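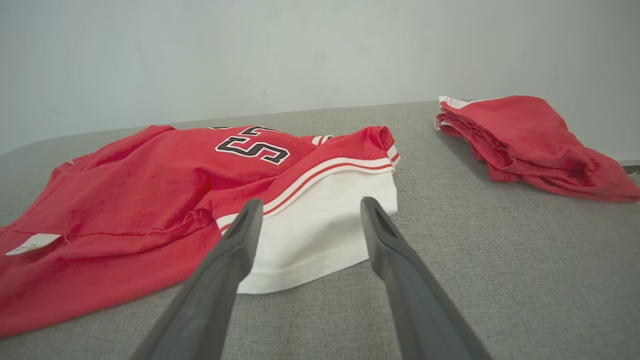 Fig. 2. Numbered jersey, partly folded, with a folded red garment behind it.

Garment Care and Storage – Unit 3 handout
Folding jerseys with applied numerals

Scope. These notes cover sleeveless and short-sleeved athletic tops with sewn or heat-applied numbers. Printed T-shirts were treated in Unit 2.

3.1 Where the creases go
Appliqué is stiffer than the fabric under it. A fold line that crosses a numeral bends the outline stitching and lifts the corners over time. In Fig. 2 a fold partly hides one black-outlined digit. The 5 is more legible. Before any fold is made, the number panel is opened out and smoothed by hand from the center toward the side seams.

3.2 Working surface
A table is preferred. Upholstery, as in the figure, is acceptable for knits but grips the cloth, so the garment is lifted and set down, never dragged.

3.3 Sequence
1. Lay the jersey face down, hem toward you.
2. Find the side seams. Tags sewn into a seam are turned inward.
3. Fold each side to the center back. Keep the fold outside the edge of the numerals where the width allows.
4. Align the trim. Striped bands show a misaligned fold sooner than plain cloth does; the stripes should meet within 3 mm.
5. Bring the hem up to the shoulder line in one fold. Large numerals will be crossed once – pad this fold with a rolled sheet of tissue.
6. Turn over and check the front.

3.4 Contrast panels
Red next to white is the usual problem pair. Store only when fully dry, with tissue between the colors. Flandora and Zumia bins both take a stack of around 20 jerseys; heavier stacks press the numerals flat against each other.

Lab task: fold two jerseys by 3.3, unfold after one hour, and record the crease positions on the Drikasum sheet.

Last updated: January
Shares 3 | Comments 2
Haddad Textile Care Program – Contact – Back to top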